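Housekeeping and Laundry Attendant, Clilthorpe Guest House

Location: Plallby
Hours: part time, 2 positions open
Posted: April 2019
Reference: 1513

Clilthorpe is a guest house and small event space near the center of Plallby. We are hiring two part-time attendants to help with guest rooms, linens and the breakfast room. One position is mornings only. The other is split between mornings and late afternoons, and the hours change a little with the season.

Our busy period starts in February and runs through the fall. Both positions are year-round, but you should expect shorter shifts in the winter.

What you will do

Strip and make beds, clean bathrooms and restock supplies
Wash, dry, fold and put away sheets, bathrobes and towels
Set up the breakfast room and clear it when service ends
Keep the linen closet in order and tell the front desk when stock is low
Report anything broken — a dripping faucet, a loose rail, a bulb that is out

Attendants usually work in pairs for rooms and alone for laundry. On a full day the house goes through almost 60 towels, so a good part of the shift is spent on your feet in the laundry room. Bath towels are brown terry cloth. Hand towels and washcloths are kept on separate shelves and should not be mixed with the kitchen cloths.
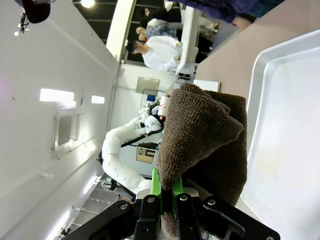

What we are looking for

You do not need hotel experience. We will train you during your first 8 shifts, and training is paid at the full rate. You should be able to climb two flights of stairs with a basket of linens and read a written room list in English. Some of our long-stay guests come from the Hứa language school next door, so a second language is useful but not required.

You must be 18 or older and able to work at least two weekends a month. A driver's license is not needed. The Durkthorpe bus stops across the street.

Pay and benefits

Pay is hourly and is paid every two weeks. We will give you the rate when we call to set up an interview. Tips left in rooms go to the attendants on shift. Breakfast is free on any morning you work. Uniform shirts are provided — please bring your own closed shoes with a non-slip sole.

How to apply

Stop by the front desk for a form or mail us a short letter with your work history, the hours you can work and a phone number. Write the reference number on the envelope. If you have one reference from a past job or a teacher, include it. Interviews are held at the guest house and include a short walk through the rooms. Both positions stay open until filled.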